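Workshop notebook, disassembly bench – November

Started 9.40. Okwood board on the arm controller, same build as last week, no updates taken.

Still on the question of whether the wrist view alone is enough to tell the policy when it is close to the processor socket. The Ruvenberg write-up says it is. Their claim is that a policy fed only the wrist picture, plus finger opening and joint angles, approaches the socket as reliably as one that also gets the overhead view. I have read the method section three times and I still can't find how they picked their starting poses. If they all began above the socket, the result is much smaller than the title makes it sound.

So this week's job is a dull one. Take our own runs, 216 of them, split them by where the wrist began, and see whether the wrist-only version holds up when it starts away from the socket. Everything else kept the same. Training seed fixed, same number of steps, same stopping rule. The stopping rule is a bit generous (it counts as an arrival if the finger is within the width of the retention frame and stays there for 2 seconds) but I'm not changing it halfway through.

Before trusting any of the numbers I went through wrist pictures by hand. My worry is simple. A lot of what is inside a desktop case looks like nothing in particular when you get near it. Long metal edges, grooves, glare. If the picture has no corner or mark in it that fixes your place along the edge, then I don't see what the network is supposed to be using, apart from the joint angles. And if it is using the joint angles then we have taught it where our bench is.
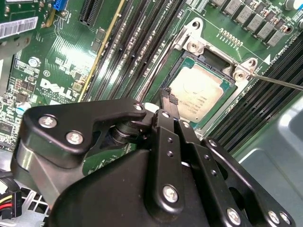 Wrist camera, both of these.
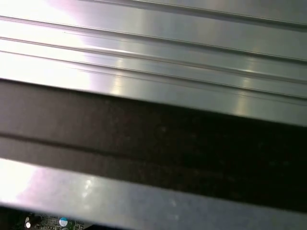 Back to the numbers, such as they are. Near starts: wrist-only and two-view come out level, which agrees with Ruvenberg. Far starts: wrist-only is worse, and worse in a lopsided way. It mostly either arrives cleanly or slides off parallel to whatever long edge it happens to be looking at and never comes back. There's very little in between. Averaging those two outcomes into one score, as the write-up does, hides exactly the thing I would want to know.

I don't want to oversell this either. The far group is small once you throw out the runs where the chassis had been nudged. 17 of those, all marked in the sheet with a reason. I went back and forth on two or three that were marginal and left them out in the end. Somebody else should look at them without knowing which version was running.

11.15. Tried the obvious check: shift the chassis a hand's width to the left and run the wrist-only version without retraining. Only had time for a handful. It went for the old place more often than I'd like. Not every time, so it is using the picture for something. But I would not call that "visually guided" in a paper, and I'd ask questions if I were reviewing one that did.

Counter-argument, to be fair to them. Their rig is the Bettencourt one and the wrist camera sits further back than ours, so they may keep more of the board in view on the way in. That could account for the whole difference. It would also mean the result is about where the camera is bolted on – worth knowing, but a different paper. Will write and ask for their mounting drawing.

Glare. The pale patches with the pinkish edges bother me. I masked the brightest patches in the stored pictures and re-ran the offline scoring, and the predicted direction changed in almost a third of the far starts. It hardly moved in the near ones. So some of the far behaviour is being steered by where the lamp is. Put this down as a suspicion for now, since the mask also hides some real edge along with the glare.

Rudetti's smoothing trick (averaging the last few predicted moves) does make the plots look calmer. It does nothing for the sliding-off, which was already very smooth. Smooth and wrong. Taken it out again, it only made the logs harder to read.

To do
– repeat the shifted chassis test properly, at least 3 positions, order drawn at random
– turn the lamp and leave everything else alone
– train one version with joint angles removed. Should have done this first
– plot far starts one by one, no averages
– ask about the Bettencourt mounting distance
– check the clock on the logging machine, the last batch has timestamps out of order

16.20. The no-joint-angles version is training now. My guess is that near starts get slightly worse and far starts hardly change. Writing that down before I see it so I can't pretend otherwise later.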